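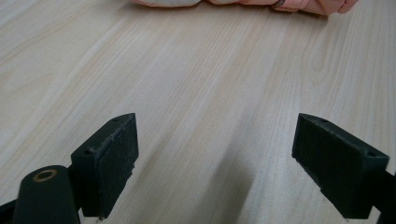

本ページでは、認識パッケージ「Porach」を用いて、手持ちグリッパで収録したデータから指先開度を推定する手順を説明します。対象は、収録ツール「Oment」の導入を終え、データを所定の作業領域に保存している利用者です。開度の推定には左右の指の位置関係を用いるため、指の間に物体がなく、両指の内側の面が向かい合って写っている画像を基準画像として選定します。木目のある天板のように背景に細い線が多い場合は、指の輪郭と木目の線が混同されることがあるため、手順3のマスク設定を省略しないでください。

1. 事前準備
設定ファイルを複製し、収録単位ごとに別名で保存します。共通設定を直接編集すると、他の収録の再計算結果に影響します。設定ファイルの文字コードはUTF-8とし、パスに全角文字を含めないでください。

2. 基準画像の登録
Porachの「基準登録」画面を開き、選定した画像を読み込みます。左右の指について、先端側と後方の取付穴の中心をそれぞれ指定してください。穴の中心は拡大表示で指定し、縁の影を選ばないよう注意します。登録後、左右の点の対応が入れ替わっていないことを確認します。

3. マスクの設定
画面下部に常に写り込むグリッパ本体を「固定領域」として指定します。指の可動範囲は固定領域に含めません。指の下に落ちる影は、収録中に濃さと位置が変わるため「可変領域」に分類します。遠方に置かれた布製品などの対象物は、この段階では指定不要です。

4. 推定の実行
処理区間は100フレームを標準とします。初回は先頭の区間のみを処理し、出力された開度の曲線に不連続な箇所がないことを確認してから、全区間の処理に進んでください。平滑化の窓幅の既定値は20フレームです。短時間の把持動作を含む収録では、この値を小さくします。

5. 結果の確認
推定が終了すると、信頼度の低いフレームが一覧に表示されます。検証用収録「Todari」では、全595フレームのうち136フレームが再確認の対象となりました。該当フレームの多くは、指先が対象物に隠れた区間に集中していました。再確認では点の位置を手動で修正し、「再推定」を実行します。修正の履歴は収録ごとに保存されます。

6. 制御側への受け渡し
確定した開度は、動作計画モジュール「Kourkoulas」の入力形式で書き出します。単位はミリメートル、時刻は収録開始からの経過秒とします。時刻の欠落がある場合、書き出しは中断されます。補間を行うときは、補間区間を注記欄に必ず記載してください。

よくある不具合
・左右の開度の符号が逆になる:手順2の対応点を登録し直してください。
・指先の位置が木目に沿ってずれる:マスクの境界を指の輪郭に近づけ、再推定を行ってください。
・書き出しファイルが空になる:手順5の確定操作が完了していない可能性があります。

本手順の内容に関する問い合わせは、認識ソフトウェア担当のMyrto Panagiotou、書き出し形式に関する問い合わせは、動作計画担当のStelios Gkikasが受け付けます。連絡の際は、使用した設定ファイルと処理ログを添付してください。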